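Saturday-morning people: the club that teaches robots by hand

By Eleri Gwynne
April 12, 2019

I should admit up front that I went along to the Koda robotics club expecting battle bots. I had my safety glasses in my bag and everything! My nephew had shown me clips of things with spinning blades, and I'd got it into my head that any bunch of students with a soldering iron and a spare room would be doing the same.

What I got was a cup of instant coffee and a long argument over toast.

The club meets upstairs at the Mwakyusa building, at the end of a corridor that smells of floor polish and somebody's reheated curry. There are 53 names on the members' list, though you'd never fit that many in the room, and on the night I visited most of them were wise enough to be somewhere else. It was the last practice before the Badine Cup, the student competition they've entered every year since the club started, and the ones who did show up were a bit frazzled.

“You can have a go, but not on my toaster,” was the first thing Nyokabi Mbwambo said to me. She's the team captain, in her final year of mechanical engineering, and she has the kind of brisk good humour I remember from my favourite netball coach.

So, the competition. Teams get a list of household jobs (pick up a drink and put it where it's meant to go, fold a towel, deal with the toast) and their robot arm has to do them on a table it hasn't seen before. The catch is that hardly anybody on this team writes out the moves any more. They pick up a gripper, hold it in their own hand, and do the job themselves, again and again, while the gripper records what it sees and where it goes. All those recordings get fed to the computer back in the lab, and the arm learns from them. Nyokabi calls a single run-through a “demo” and she talks about good and bad ones the way my dad talks about golf swings.

I asked how many they'd need for one job. She laughed at me, kindly, and said to come back in February when they'd be starting from scratch with a new crop of first-years. 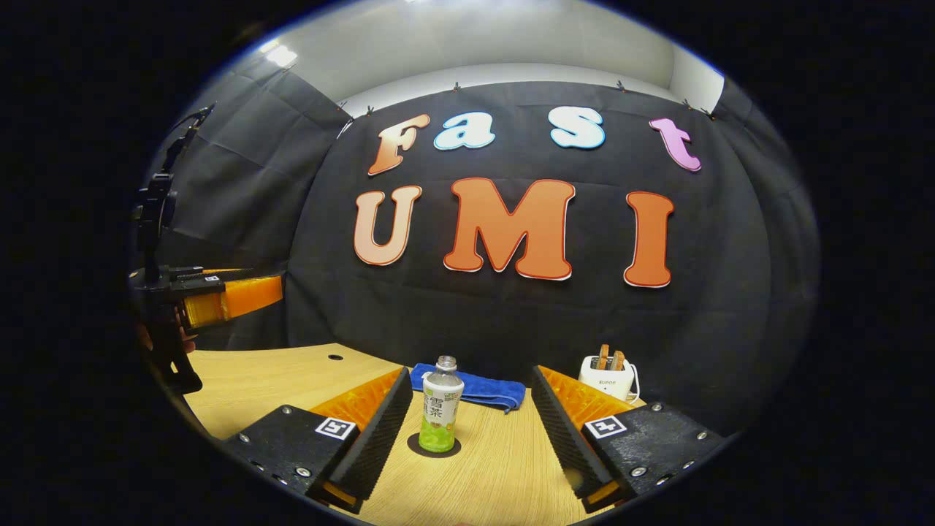 My own go came after the second coffee. I'd assumed that a thing you squeeze with your hand would be easy. I've been using tongs since I was a kid! But you have to forget your wrist is clever. Your hand wants to twist and fiddle and nudge, and the arm back at the lab can't always follow, so you end up moving like someone carrying a full bowl of soup across good carpet. I was far too quick. Then I was far too slow, and then I bumped the drink over and had to stand it back up while two second-years pretended to check their phones.

“Everyone rushes the last bit,” Nyokabi told me. “You've got it, you relax, you let go early.” She made me do it again and I let go early.

The towel is the one they all moan about. A bottle stays the shape it is, but a towel has a mind of its own, and last year at the Badine Cup their arm got a corner neatly between its fingers and then dragged the whole lot onto the floor in front of the judges. They finished on 61 points, well short of the team from Putus College, and I gather the word “Putus” is still not said lightly in that room.

I liked how ordinary it all was. There's a roster for bringing biscuits. There's a whiteboard with a list of who has broken what, and quite a few of the names come up more than once. The sound guy from the drama society wandered in to borrow an extension lead and stayed to watch for more than 2 hours – he's now, I'm told, a paid-up member.

I'd wondered beforehand if the students minded the repetition. It can't be glamorous, doing the same little job over and over when your mates are at the pub. A few of them said it was boring, and one said it very loudly. But there's a rhythm to it once you get going, and they chat the whole way through, mostly about assignments and whose turn it is to drive the van. Nyokabi says she gets her best thinking done on towels.

The team is taking 3 drivers and one very full van to this year's Cup, and she's already worried about parking. I've promised to bring the biscuits. If you'd like to join the club you don't need to be studying engineering, and you don't need your own tools either – just turn up at the Mwakyusa building after classes, go up the stairs and follow the smell of curry.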